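How to Stack and Store Canned Tuna So You Can Find It

5 min read

Canned fish is one of the easier things to keep at home, but it gets messy fast. The cans are short, they come in slightly different widths, and the labels from different makers put the useful information in different places. I cleared out our tuna shelf in October and ended up with a system that has held since then. It takes one evening and costs very little.

What you need

A cleared table or counter
A damp cloth and a dry one
A permanent marker
Small stick-on dots or masking tape
A shallow bin or a shelf riser (mine is a Gredo riser, the narrow one)

Step 1. Take everything out

Pull every can off the shelf, including the ones at the back behind the beans. Wipe the shelf and let it dry. Wipe the cans too. Rims collect dust, and that dust goes into the food when you open the lid.

Step 2. Check each can

Look at the top, the bottom and the side seam. Throw out any can that is bulging, leaking, badly rusted or dented sharply along a seam. A shallow dent in the side wall is usually fine, but I put those at the front and use them first.

Find the best-by date. On most round cans it is printed on the bottom or the lid, which means you can't read it once the cans are stacked. Write the month and year on a dot and stick it to the side of the can, near the top.

Step 3. Sort by size, then by kind

Do this on the table before anything goes back. Cans that look the same on a shelf often aren't. Read the weights. Some labels give two: the net weight, which includes the liquid, and the drained weight, which is closer to what ends up in your bowl. A can marked 4.5 oz net might be 4 oz drained. For a casserole that calls for a set amount of fish, go by the drained number.
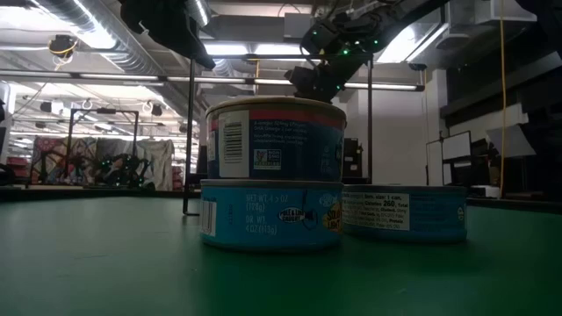
Once the sizes are sorted, separate them by kind. I keep solid light, albacore and anything packed in oil in their own groups. If someone in the house watches calories or sodium, read the nutrition panel while you have the can in your hand, and check whether the numbers are given for the whole can or for part of one.

Step 4. Make short stacks

Two high is best for tuna, three at most. Put the wider can on the bottom and the narrower one on top. Many cans have a rim that nests into the base of the next, but this only works well within one brand. If a can slides when you nudge it with a finger, give it its own spot.

Leave single cans beside the stacks instead of piling them on. A single can is the one you reach for first, and you won't have to move anything to get it.

Step 5. Face the labels

Turn every can so the name and kind face out. Barcodes and nutrition panels take up a lot of a small label, and a row of those tells you nothing when you are looking for lunch. Your date dots should face the same way.

Step 6. Load the shelf

Latest dates go at the back, earliest at the front. New cans always go behind old ones. If the shelf is deep, use a bin you can slide out. I tried a Nosiveck bin with a lip on the front -- it works, but the lip hides the bottom can, so I turned it around.

Keep the shelf away from the stove and the dishwasher. A cool, dry spot is what you want.

After opening

Don't store leftovers in the can. Move them to a covered container, refrigerate and use them within a few days. Rinse the empty can before it goes in the recycling, and watch the lid edge.

Questions or corrections: use the contact form | Copyright Uvham Pantry Notes | Back to top

Comments

kaushik_500: The drained weight tip helped. I have been short on fish in my noodle bake for years and blamed the recipe.

pantryshelf: Do you do the same for sardines? The flat tins slide all over the place.

Uvham Pantry Notes: I stand those on edge in a small bin, like index cards. Put the date dot on the top edge.

mrs_t: We write the date straight on the lid with marker. Fine if you never stack, I guess.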